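Kitchen cell, teleoperation sessions
Notebook entry, 2 Nov 2022
Entered by: Teodoro Belmonte

Purpose. To record remote-control demonstrations for the plate-and-tray task on the Marquez counter, and to fix the wording of the operator instructions before the second operator begins. The protocol follows revision 15 of the Griltel task sheet, with the changes listed under Procedure.

Setup. The leader station remains on the far side of the partition. The operator works from the overhead and wrist views only and does not look directly at the counter while an episode is open. Jandard, the logging program, was restarted before the first episode. Its clock had drifted from the arm controller overnight and was corrected by hand. Entries in the log before episode 212 belong to the October series and must not be merged with this one.

Procedure. Each episode starts from the raised home pose. The operator lowers the gripper toward the cutting board, pauses, and then proceeds to the plate. The pause is new. Griltel asks for one continuous motion, but the Surnetti training script divides episodes more reliably when the arm is still for a moment before contact. The operator calls the start and the end aloud and the second person marks both in Jandard. 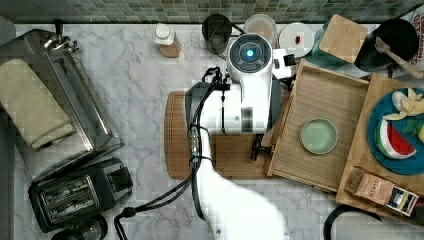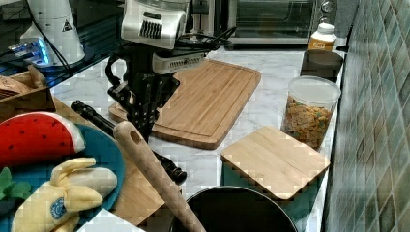
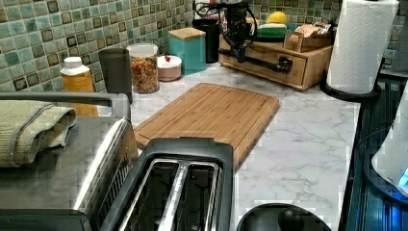
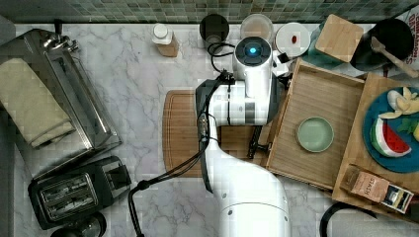 Marquez counter, plate-and-tray series. The wooden tray with the green plate is in the first and fourth views.

Observations.

Approach to the board is acceptable. Operators tend to come in too low from the left, and the wrist then has to be turned late. Starting the turn while the arm is still above the board gave smoother traces and should be taught from the outset.

Depth is hard to judge from the overhead view alone. In several episodes the operator stopped short of the plate rim and made two or three small corrections before closing the gripper. These episodes are kept – they are valid demonstrations of recovery – but are tagged "corrected" so that Surnetti can weight them separately.

Hand guiding was tried for comparison at the end of the session. The arm was placed in compliant mode and led through the same path by the wrist. The resulting motion is cleaner near the plate, but the operator's forearm blocks the overhead view for much of the episode. Hand guiding is therefore not to be used for this series. It may still serve for teaching the home pose and the approach.

Cable slack should be checked before every block. A loop that is comfortable at home can tighten when the wrist is rotated fully.

Data. The last episode logged was 301. Episodes closed by timeout are excluded from the count given to Griltel but are retained on the local disk. The time limit was raised to 20 seconds partway through the session and the change is noted in the Jandard header.

To do.
Rewrite step 4 of the operator sheet to include the pause and the early wrist turn.
Ask Griltel whether corrected episodes may be delivered in the same folder.
Repeat the clock check before the next session and record the offset here.
Second operator to complete a practice block, not logged, before the November series continues.

T. B.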